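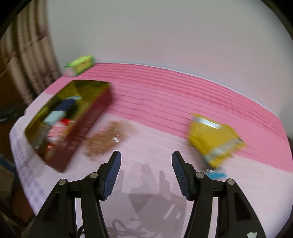

**1/** I've had the Zonby hand gripper kit at home for most of March now, and several of you have asked whether it's worth the money, so I'm going to go through it properly. Get a coffee, I'm not a brief person.

**2/** What comes in the kit: two grippers, a camera for each, the cables, a spare set of finger pads and a year of Moura, the upload and checking service. You squeeze the handle, the jaw closes, the camera records what your hand is up to, and a robot arm learns from it later. I paid full price for mine, 2000 dollars, and nobody at Zonby has seen this thread.

**3/** My job for it was snacks. Small packets on a cloth, one tin, pick up and put in, over and over. It sounds like a silly test, but little shiny bags are miserable things to grip. They slide and they crumple, and the clear ones half vanish against a pale cloth. If a kit copes with those I'm happy to trust it with a box of teabags.

**4/** The finger pads are the best part, so let me start there. Blue rubber, closely ribbed, and they lean in toward each other so you get a nice wide V when the jaw is open. I'd been using a smooth set from another maker before this and kept losing thin packets by the crimped end. These bite. I've dropped things with them too, of course, but mostly when I was rushing.

**5/** The arms are black plastic, chunky, with cutouts and round silver pivots. I was worried about wobble in the pivots because that's what killed my last pair. After a month of evenings there's no play in the left one and the tiniest bit in the right. I wrote to support and Oldřich Halás there answered the same afternoon with a page on snugging them up. Very kind, very patient with my photos of screws.

**6/** Weight! People forget to ask. Each gripper is 600 grams with the camera on. That's nothing for ten minutes and quite a lot for an hour. I do short sessions now with a proper stretch in between, and my wrists have forgiven me.
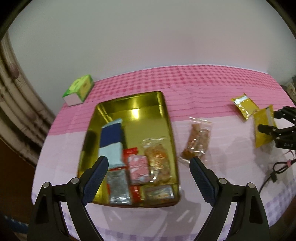

**Themis Ververidis**
Home robotics reviewer, Dotden

**7/** Working with both hands at once is where I changed my mind about the kit. At first I used one gripper and thought the second was just there to bump up the price. Then I started holding a yellow packet in the right one, the way you would at a kitchen table, with the other jaw free down by the gold tin, and the whole thing began to feel like packing snacks again.

**8/** You do need to think about the cable, though. It's thin and black and it likes to loop on the cloth right where you're reaching. A little pink tie keeps the slack together on mine, and I'd tell anyone to do the same on day one. I would love a longer lead, or one that leaves from the back of the handle. Zonby, if you ever do read this – please.

**9/** A word on the tin as well, for anyone setting up something similar. The inside is like a mirror. It throws bright streaks and dark reflections about, and Moura's checker flagged a fair few of my clips as "object unclear" when the packets were sitting against the walls. I kept those clips in. Kitchens are full of shiny things and I'd like a robot to meet them early.

**10/** Fast moves are the other thing. Swing your wrist and everything on the table smears, the tin included. The guide does say to slow down and I didn't listen for the first week. Moura rejected a lot of that week, and fairly. Once I slowed to the pace of somebody laying a table for guests, my rejects dropped to a handful per evening.

**11/** Total so far: 709 accepted clips. The basic plan covers 3000 in the year, so I've got plenty of room and I'm not going to hurry. The review page lets you watch each clip back with the jaw opening drawn underneath as a line, and I find that oddly relaxing with my tea.

**12/** There's a cheaper option called Dania, one gripper and no service, and a couple of you asked if that would do. For trying out simple pick and place, yes, I think so. If you already have your own way of sorting and checking clips you'd be fine. I'd miss the second hand a lot, and I'd miss being told off by the checker.

**13/** So would I buy the full kit again? Yes, with a grumble about the cable and a smaller grumble about the carry case, whose zipper is too stiff. Pads, pivots, support, all good. Next up is cutlery, which I suspect will be harder on the pads, and I'll add to this thread when I've done enough of it to have an opinion.

**14/** Oh, and two of you asked about the spare pads: four screws, small screwdriver, ten minutes if you don't let one roll under the table. Put a saucer out first.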